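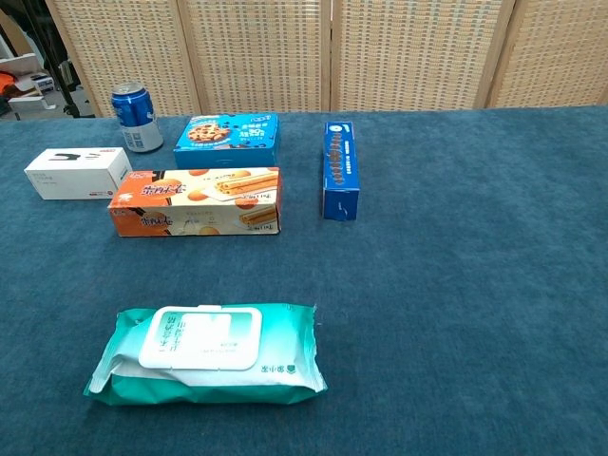

Dropped grasps on soft packs: the wrist cable fault
Speaker notes, Ellstead handling group meeting, May 2022
Vasanthi Wanigasekara

Slide 1. Title
Say who did what. Pranab Sivakumar did the logging and the bench work. I wrote the fault report. Twenty minutes, questions at the end, but stop me if the axis labels are too small.

Slide 2. The task
Household items on a cloth-covered table: wet wipes, a drink can, boxed biscuits and wafers. Pick one, lift, move, put down. Boxes and cans are close to rigid. The wipes are not. The wrapper creases under load, and the snap lid gives the planner a flat, hard target that is not the full width of the pack.

Slide 3. What we saw
324 picks logged in March. 305 completed. The other 19 were drops during the lift, and all 19 were on soft packs. Every drop had the same trace: grip force normal at contact, then a step down to zero while the wrist was turning. No alarm raised. The arm carried on to the put-down point with nothing in the jaws and reported success.
Pause here. The false success is the safety matter. The drop on its own is a nuisance.

Slide 4. First guess, wrong
We blamed the wrapper. Pranab raised the closing force in two stages. Drops continued and we burst a pack. Reverted the same afternoon. Show the force plot, do not dwell on it.

Slide 5. Cause
Force sensor cable, Adow wrist unit. One conductor was broken inside the insulation at the clamp. It made contact with the wrist straight and opened past 76 degrees of rotation. Soft packs are the only items we turn that far, to bring the jaws across the short side. When the signal went, the controller read zero force, treated the grip as finished and relaxed the jaws.
If asked: yes, continuity was checked in the first week. It was checked with the wrist straight.

Slide 6. Why there was no alarm
Zero was a legal value. The input had no lower limit, so an open circuit and an empty hand looked the same. The success flag was set on arm position alone.

Slide 7. Changes made
Cable replaced and rerouted with a larger bend radius.
Force input offset so that a true zero reads above the open-circuit level.
Loss of signal now holds the jaws and stops the arm.
Success needs position and a force reading together.
Continuity check done through the full range of wrist travel.

Slide 8. Retest
700 wrist cycles with a pack held, no loss of signal. Then the connector pulled on purpose at three points in the lift. The arm stopped each time and kept hold.

Slide 9. Still open
The Ketdale cell has the same clamp and has not been inspected. The Ní Bhriain report form has no field for a false success, so earlier cases may be filed under operator error. Pranab is going back through the old logs.

Leave slide 7 up for questions.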